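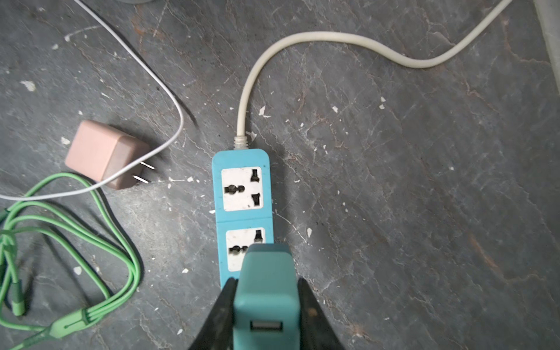 Staltthorpe, March 2026

# How to check and clean a floor power strip

My blue power strip lives on the floor, and the off-white faces of the sockets become dirty quickly. Two times in the year, now and again in the autumn, I do this small work. It takes nine minutes if the cloth is already in my hand.

**You need:** a dry cloth, a soft dry brush, a flashlight.

1. Pull the plug of the strip out of the wall. Do not trust only a switch.
2. Take out every charger. Hold the body of the charger and never pull by the cable. I lay mine on the floor next to the strip, like the small pink one, so I remember what was connected.
3. Look at the prongs. They must be straight and clean. If you see brown or black marks, stop using this charger.
4. Brush the dust out of the socket openings. Use no metal tool and no water.
5. Wipe the plastic with the dry cloth. Small scuffs are only for the eyes, but a crack or a melted place means a new strip.
6. Follow the thick cord with your fingers from the gray collar to the plug. It should lie in wide, easy curves. Check well near the collar, where it bends most often.
7. Move thin charging cables to one side, so they do not cross where people walk.
8. Connect the strip to the wall again, then push the chargers fully in.

**How much can I connect?** Read the watts on the label of your own strip and add the watts of your devices. My friend Tia Haworth wanted to use a 995 watt heater together with a kettle. I told her to put the heater directly in the wall, and the kettle too.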